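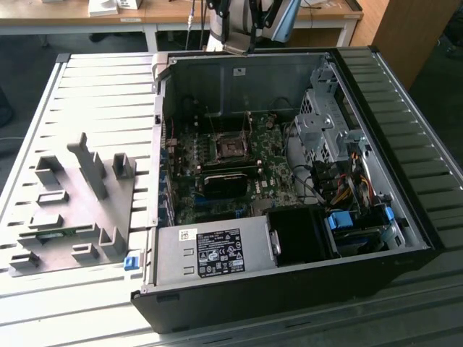 Desktop tower on its side with the cover off, CPU socket bare

Hello Pilar,

Progress report for February, as promised on the phone. I've tried to keep it shorter than the last one (sorry about the last one). It covers the rooftop solar scheme at Undport, the battery question and where the grant money has got to.

The good news first. We've now signed up 70 households, and that was the target for the whole first phase, so I'm very pleased! Of those, 26 have panels on the roof and are exporting to the grid. The rest are waiting on either a survey or the scaffolders, mostly the scaffolders. We've only got the one firm that will come out this far, and they lost nearly a fortnight to wind. I've asked Plustness, our installers, whether they can bring in a second crew from the mainland, and they've said yes in principle but want to see a block of addresses close together before they'll commit. So I've redrawn the order of works street by street, starting with Palma Terrace and working down the hill. A few people have moved back in the queue as a result and I've rung every one of them. Two were cross. Fair enough.

The export tariff is still the thing everybody asks me about. When we wrote the bid we assumed the rate would hold for the full term, and now the supplier is only offering it fixed for the first year. I've put a plain note about this in the welcome pack so that people sign knowing it. It makes the payback longer, how much longer depends on how much of their own power each house uses in the daytime - a retired couple at home all day will hardly notice, a family out at work and school will. I'd like to talk to you about whether some of the underspend could go on hot water diverters for that second lot. They aren't glamorous but they do soak up the midday surplus nicely.

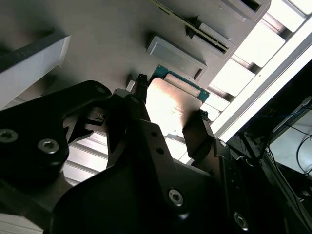

Black gripper and its two fingers, with a light grey panel behind

On batteries, we've had the Dimis quote in and it was higher than I'd budgeted for, mainly the fire separation work at the village hall. I've gone back to them with a smaller unit in the outside store, which should need far less building work. Revised price due by Wednesday. If it comes in under the old figure I'll sign, if not I'll come to you before I do anything.

Spending: we've used almost 70 per cent of the capital grant and a good deal less of the training money. The training has been slow, I'll admit that. We have 8 people booked on the meter reading and monitoring evening, and the next one hasn't been advertised yet because I can't get a date out of the hall. The full sheet is attached, with the scaffolding overspend on its own line so you can find it.

Things I need from you, when you have a minute:

A yes or no on the diverters.
The new logo for the roadside boards (the old one is on the proofs at the moment).
Whether Pilar Farías is still the right name for the invoices, or if they should go to your accounts address now.

I'm in most mornings until noon if it's easier to ring.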